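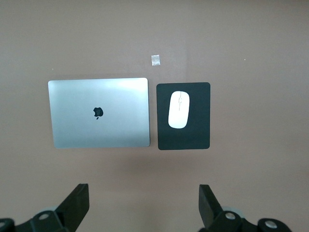
Unit 4: Workstation Setup and Neck Load

Reading: Mokgethi, course packet, sections 2 and 3. Lab sections meet with Petronella Maluleke.

1. Terms

Static load: muscle effort held without movement. Blood flow through the muscle drops as the effort rises, and fatigue follows even at low force.

Neutral posture: joints near the middle of their range. For the wrist, the back of the hand is in line with the forearm.

2. The laptop problem

Screen and keyboard are joined. If the keyboard is at elbow height, the screen is too low and the neck bends forward. If the screen is raised to eye height, the shoulders lift to reach the keys. A separate keyboard removes the conflict. A separate mouse alone does not, although it reduces time on the touchpad.

3. Mouse placement

Keep the mouse at the same height as the keyboard and close to the body. Reaching outward turns the upper arm away from the trunk and loads the shoulder. Left-handed users should mirror the layout and check the button settings.

4. Breaks

Short, frequent breaks are preferred to one long one. Standing counts as a change of posture but is itself a static load if held.

5. Lab task

Work in pairs. Measure seated elbow height and eye height for each partner, then desk height. Record all values in centimeters on the Pakside sheet. State which adjustment you would make first and why. Maximum score is 100.

Last updated: July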